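Anyone running Driltari for guide design?

kasun_n
900 guides, 39 flagged off-target. Normal?? Trying to knock out 2 genes in zebrafish. 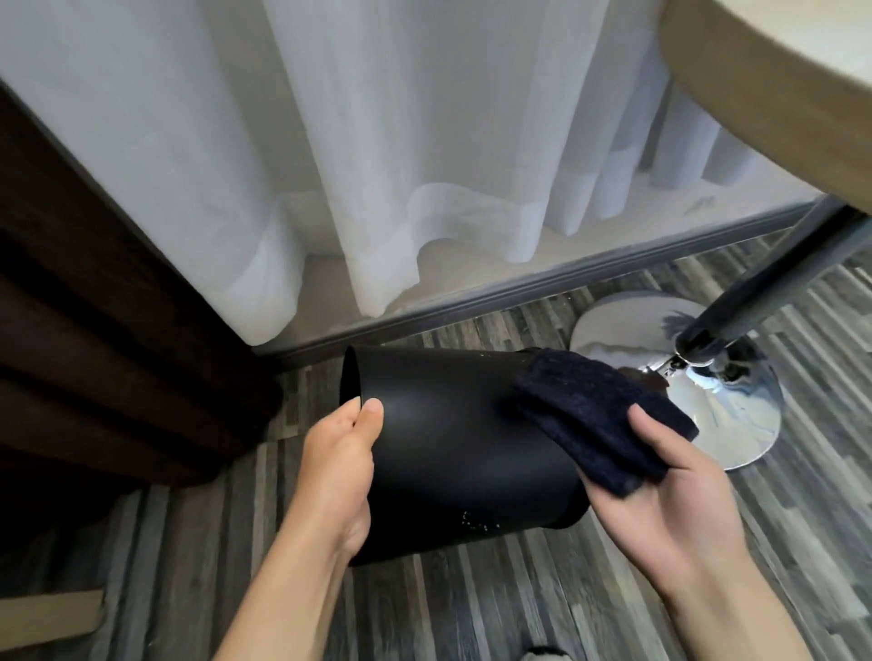
Re: Anyone running Driltari for guide design?

imoura
Way too many. Tighten the mismatch setting, rerun.

gguerra
Disagree - flags are cheap, sequence teh top 30 and look. 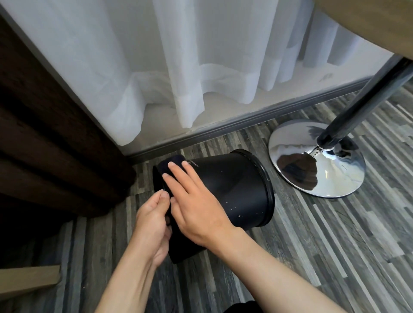

imoura
Sequencing won't fix bad guides. Same as those white specks on the black wastebasket - you only see them up close. Rerun first.

kasun_n
ok rerunning tonite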